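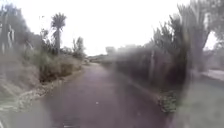
Friday, and I was out on the path before seven because I'd told Trefor I would walk the length of it before the meeting and write down what I thought needed doing. I've been meaning to since March. The stretch before the bend is the one I like best, with the long grass on the bank and the bushes along the top, and the tall skinny tree with the tuft of spiky leaves sticking up over everything. Mabli says it's a cabbage tree and I've no reason to argue. The sky was grey and flat and I took a jacket, and took it off again at the Howells gate, and carried it the rest of the way.

Notes from the walk, so I have them in one place. The asphalt is in decent shape. The gravel on the bank side has spread in places and could be raked back. Past the bend there's a dip that holds water after rain and it has been like that for as long as I've lived here. Bleddyn patched it once with a bag of cold mix and it lasted a winter. I'd put that first on the list, then the drain by the Sornari culvert, then the grass.

The grass is where we'll have the argument. Iestyn wants the whole bank slashed down to the ground before September, same as two years ago. I would leave it. It's tall and partly straw-coloured by now but it holds the bank together, and when they cut it last time the first good rain brought a heap of dirt down and I was out there with a shovel on a Sunday. Trefor's view is to cut a strip beside the gravel and leave the rest alone. I could live with that.

Met Ghislain coming the other way with the dog, near the seat. He is walking to work now that the Graten bus has changed its times. Takes him 25 minutes to the bottom of Trelutley Road if he doesn't stop, and he always stops. We talked about his knee and about firewood. He has a load coming on Tuesday and asked if I wanted to go halves, and I said yes. I need to clear out the side of the shed first. He also said the light at the far end is out again. I'd not have noticed in the morning. Added it to the list.

Turned around at the footbridge. Two boards on it are soft at the ends, on the upstream side. I pushed on them with my boot and they gave a bit. That should go ahead of the dip, now I think of it. Must rewrite the list before I hand it over.

Home by half past eight. Porridge, then the washing, which I hung under the verandah on account of the sky. Rang the council about the light and got a reference number and was told someone would look at it in the coming fortnight. The woman was pleasant. I asked her about the boards while I had her and she said that was a different section and put me through, and it rang out. Will try again Monday.

Afternoon in the shed. I moved the old paint tins to the back shelf and found the good rake behind the ladder, the one I accused Bleddyn of keeping. I'll have to tell him. Sorted the screws for a while, which wasn't what I went in for, and then swept. There's room for half a load along the wall if I stack it properly, maybe a little more if I shift the mower.

Mabli rang at four. She has been pricing plants for the bare part of the bank above the drain and can get 100 seedlings for $300, flax and sedges mostly, from a grower out past Graten. That's three dollars each, which seemed fair to me. She wants to plant them in September when the ground has warmed up a bit. I said that was another reason not to let Iestyn loose with the slasher, and she laughed and said I should be the one to tell him. She's going to bring the quote to the meeting.

Soup for tea, the last of the pumpkin. Read a few pages and couldn't settle to it. I've written the list out again on a clean sheet:

Footbridge boards
Dip past the bend
Drain at the culvert
Light at the far end (reported, wait and see)
Rake the gravel back
Grass, to be discussed

Meeting is at Trefor's on Wednesday, half past seven. I'm to bring a plate. Ring Bleddyn about the rake before then.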